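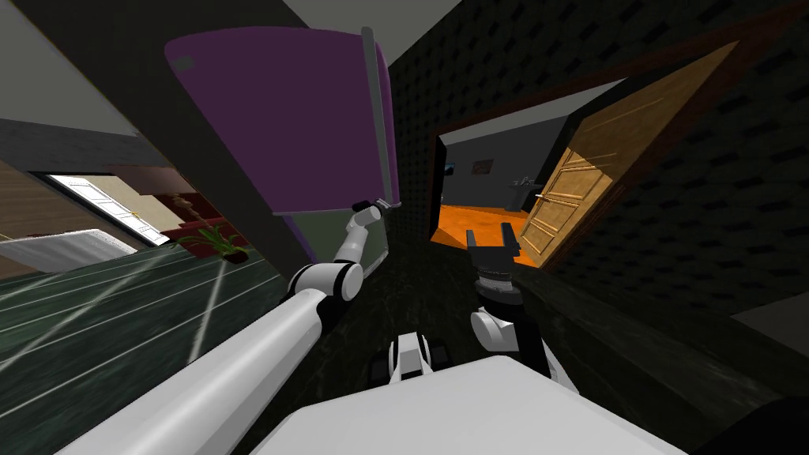
Svenja Pfister wondered under the first version of this post if the base was even supposed to be moving while the arm is up, and asked for the class handout before anyone guessed. Fair. So here is the longer version.

**Sim class project: gripper gets to the fridge, then the whole thing stalls. Jikesine planner or me?**

Second-year robotics elective, final project, team of 4. Everything in simulation, no hardware. Task from the handout, word for word: "robot approaches the refrigerator, makes contact with one gripper, keeps the other arm clear, opens the door at least 30 degrees." Base is allowed to move. Only one arm may touch.

What we have:

- two-arm robot, a gripper on each arm
- house map the instructor gave us, fridge is the purple one
- planner is Jikesine, default settings exept step size
- view is from the robot's own camera

What happens – left arm goes up, gripper touches down low near the bottom corner, force reading jumps, planner says "goal reached" and then nothing. Door stays shut. 28 runs last night, same result in every one. Right arm just holds its pose. No error in the log, only this:

```
contact: left_gripper / fridge_body
status: goal reached
next: none
```

Tried already: slower approach, bigger grip force, restarting (obviously). Swapping arms made it worse, base turned and went for the doorway. Demo is next week and the other three are doing the report so its kind of on me.

Also is there a way to level the camera view? Everything is at a slant and I can't judge distances by eye.

---

**Thịnh Mai**

Look at your own log. `fridge_body`. You want `fridge_door`. Those are two seperate parts in most house maps and the planner doesn't care which one you meant, it touched the thing you named and it's done. Same trap got my team in March, different map, a cabinet.

Fix, short version:

1. Open the map file, find the fridge, list its links.
2. Use the door link as the target, or the handle if it has its own link.
3. Put the contact point on the side away from the hinge. Low corner is a bad spot even on the right link – hardly any room for the wrist to turn.
4. Add a second goal for the hinge angle. "Goal reached" after contact is correct behavior if contact is your only goal. `next: none` is telling you that.

Grip force does nothing for you here. Put it back to default or you'll shove the base around once the door starts moving.

For the arm swap – the right arm probably has a different home pose, so the planner turned the base to get a shorter path. Lock base rotation for the last part of the approach. I use the last 5 seconds, anything close is fine.

Camera: if it's mounted on a body that tilts, the view tilts with it. Add a fixed one to the map, level, off to the side, and debug from that. Leave the robot one alone if you get graded on it.

---

**Hulmont**

had this too, reinstalling fixed it. also Xaba is way better than Jikesine, has a door demo built in, you just change the name of the door

*Reply from Svenja Pfister:* They can't switch planners a week before the demo. And reinstalling won't change which link is in the goal.

---

**Svenja Pfister**

Agree with Thịnh on the link name, adding a couple things from grading these.

Handout says "keeps the other arm clear." Holding still isn't the same as clear. When the door swings it needs space and a raised right arm can end up in the path. Check which side the hinge is on first, then pick a parking pose for that arm. Tucked in by the torso is the usual one. Check it against the door at full swing, 30 is the minimum and it may overshoot.

Then the base. Once the hinge goal is in, you'll likely find the arm can't follow the door all the way from where it's standing. Back up in small moves while it pulls. One big move and the fingers slip off.

And stop doing whole batches of the same run. Change one thing, run it twice, write it down. Goes straight in the report as well, your team will thank you.

---

**Update from the original poster**, July 2, 2025

It was the link. Fridge has body, door and a lower panel, and I had body. Door opens now but only 28 degrees before the fingers let go, so so close. Working on the base backing up part tonight. Right arm is parked by the torso. Fixed camera is in too, helps a ton.

Still not sure how to lock rotation for only the last bit – it's all or nothing in my config file. If anybody has a snippet please post it.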